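3.2 Turnout and the distance to the polling station

The second question of our survey concerned how far a voter has to travel on polling day. In Stelundale the number of polling stations was reduced before the municipal election, and several villages in the north of the district lost the station they had used for many years. We visited 82 households in these villages and spoke with 306 registered voters. The interviews were made in April 2021 by Conceição Macedo and Afonso Torres, with the same list of questions in every village.

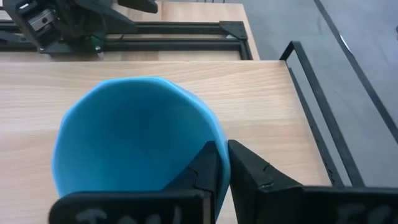

Figure 4. Light blue bowl on a wooden tabletop, held at its side by two black gripper fingers.

Most of the persons who did not vote gave distance as one reason among others. Older voters mentioned the bus, which on election day followed the holiday timetable. Younger voters spoke more often of working hours, and a few of them had not understood that their polling station was now in Wallosix. The letter with the new address was sent only once, and in five interviews the respondent told us that it came after the election. We could not check these statements against the postal records.

The effect is not equal between the villages. In Ullo, where the new station is more than 6 kilometres away, the candidates offered places in private cars, and the respondents judged this offer very differently. Some accepted it gladly. Others felt that a person who travels in the car of a candidate is no longer free in the choice, even when nothing is said on the way. This agrees with what Marinho and Rallis found in their earlier study of mountain districts, although their voters were asked by telephone and our voters were asked at home.

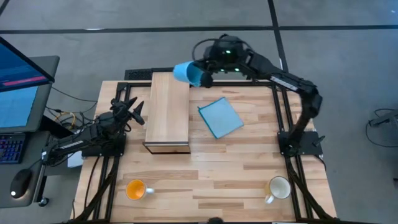

3.3 Limits of the survey

The households were chosen from the electoral register, so persons who had never registered are missing from our material. It is also known that respondents say they have voted when they have not, and we made no correction for this.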